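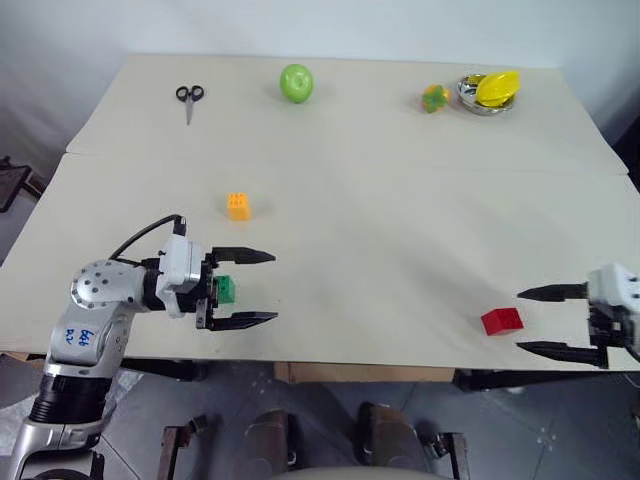
据一位旁听者事后回忆，法官念完裁定只用了八十秒，翻译还没找到页码，庭就散了。他问书记员，辩护意见什么时候听；书记员说，已经听过了，在卷宗里。

第三章　听证的形式与实质

鲁塔协会诉托马尔市司法局一案，案卷共202页，其中8页与争议本身有关，其余是送达回证、盖章页，以及送达回证的盖章页。协会是格鲁托特伍德地区少数族群的代表机构，被责令“暂时中止活动”，理由是登记地址的门牌写法不合规范。协会换了门牌，司法局随即指出，中止期间协会无权更换门牌。

学过前两章的读者会想起“听取陈述的权利”。托马尔市的程序规则对此写得相当慷慨：当事人有权到场，有权发言，有权获得书面答复。规则没有规定发言时法官须在座，也没有规定答复须与所问之事相关。十二月的那次开庭，三项权利一项不少，协会的代理人对着国徽讲了将近一节课的时间。

本章讨论的问题是，一个程序要空到什么地步，法律才不再承认它是程序。第一节介绍中止与取缔的区别，这种区别在教科书里比在现实中清楚。第二节分析《拉泰奥评论》上关于“无限期暂时措施”的争论，双方都认为这个词组有毛病，只是对毛病出在哪个字上意见不一。第三节讨论上诉期限，尤其是裁定书在期限届满之后才送达的情形。

阅读第一节之前，请先重读第二章关于送达的部分。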